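Demonstration gathering (robot learning)

Demonstration gathering is the job of collecting examples that a robot can learn from. A person guides the arm through a task, the arm and its cameras record everything, and the recording goes into a pile with hundreds of others. I've been doing this kind of work for a while now, so this entry leans on what I know best, which is cloth.

What counts as an example

One example, usually called an episode, is a single try at a task from start to finish. It holds the camera video, the joint positions, how far the gripper was open at each moment, and a short line of text saying what the task was ("put the red clothes in the basket", that sort of thing). Our Nondonley set has 1,533 episodes in it, and 910 of those are laundry. The rest is mostly dishes and shelves, and I'm not the right person to ask about those!

Episodes can be short. A good sock pickup is over before you've settled into your chair, and a bedsheet can go on and on (I've had sheets I wanted to throw out the window).

Ways of recording

The two common setups are leader arms and handheld controllers. With leader arms you move a small copy of the robot and the real one follows along. With controllers you wave your hands in the air and feel silly for the first hour or so. We use leader arms under a recording program called Gornenard, which stamps every camera and every joint reading with the same clock. If those clocks drift apart, the episode is pretty much useless for training.

The wrist camera

Most rigs have a wide camera looking at the whole work area plus a small one near the gripper. I'm very fond of the small one. It moves with the hand, so the fingers stay in view while the rest of the room swings around behind them. With laundry you get the basket, the cloth, the furniture and sometimes a pair of sneakers, all from the robot's side of things.
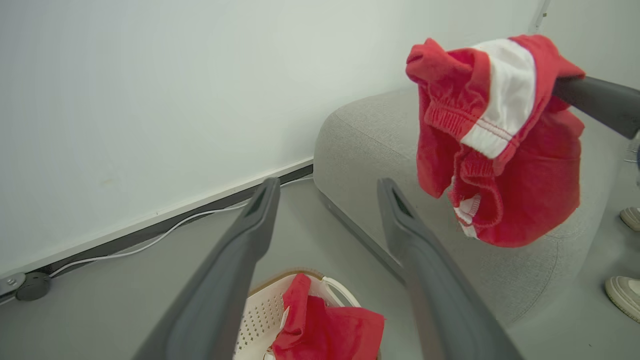 Why cloth is hard

A mug has the same shape every time you meet it. A pair of shorts doesn't! Red fabric bunched up in a basket gives you no obvious corner to grab, and a waistband can be folded under where no camera will find it. So people record the same garment again and again, dropped in different ways.

Keeping and tossing

After recording comes review. Nipon Thongsuk, who wrote our Rojanasak guidelines, splits episodes into clean, recovered and failed. Recovered means the operator fumbled, then fixed it, and I'd keep every one of those, as they show the robot a way out of trouble. Of the 1,533 episodes, 1,031 were marked clean and 334 recovered. The failed ones stay in a separate folder called Bestano, and we still go digging in there when a trained model keeps making the same mistake.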